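# The new pair of hands at Flotov

By the time I'd found the visitors' entrance, signed the book and been handed a hi-vis waistcoat two sizes too big, it was ten past six in the morning and Deolinda Antunes had already been at work for an hour. "You've missed the best bit," she said. The best bit is the first brew, apparently, and I got the dregs of it.

Flotov sorts and repacks spare parts: hinges, seals, brackets, the odd bits you order when your oven door drops off. There are 46 people on the books, and since September there's also Toso, a robot arm on a wheeled base that came from a firm called Ekska. I'd pictured something like a car plant, all sparks and cages. What I got was a thing about as tall as my nephew, leaning over a bin with its elbow up, looking as if it had dropped an earring.

Deolinda has been a picker here for 18 years and she was dead against it. She told me so before I'd even got my notebook out! Her worry was the obvious one (her job, thanks very much), but she also couldn't see how a machine would cope with the returns, which arrive in any old order and any old state. "I can feel a cracked bracket with my eyes shut," she said, and then made me try it, and I couldn't.

So what does it do all day? Reaching, mostly. Into things, over things, back out again. It has a small camera at its wrist, and the team can bring up the view on a screen by the packing bench, so you see the job from somewhere near its knuckles. I got completely hooked on this and had to be moved along twice.
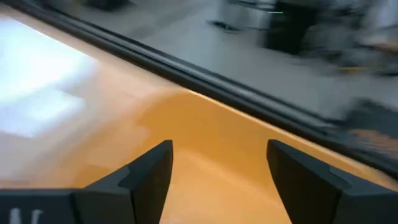
*Wrist's-eye view: Toso's open gripper over a glossy orange surface, with the floor a blur behind.*

Danylo Kobzar used to do the deep-bin shift, and he's the one who showed me the screen. Deep bins are the bad ones. You bend, you stretch, you come up with a handful of seals and you do it again, and by the end of the week he was sleeping on the living room floor because the bed was too soft for his back. Now he runs the robot's queue, and clears up after it when it gets in a muddle. He had 7 muddles on his sheet the day before I came, and he was quite cheerful about all of them. Shiny things under the ceiling lights are a pain, he says, and so is anything in a floppy bag.

The money hasn't gone up as much as he'd like. He got a bit extra for the training and he thinks he ought to get more, and when I put that to Melaniia Stelmakh, who manages the floor, she said it was "being looked at", and we both looked at the kettle for a while.

To be fair to her, she was straight about the rest. Nobody has been let go. Two people who retired over the summer weren't replaced, though, and she didn't pretend that had nothing to do with it. On a good shift Toso gets through almost 200 picks from the deep bins. Deolinda can beat that before lunch, and has, with an audience.

What she misses is the talk. There used to be two of you at the bins, and you'd get through a whole divorce in a morning. These days the other person is over at the screen, and she has to shout.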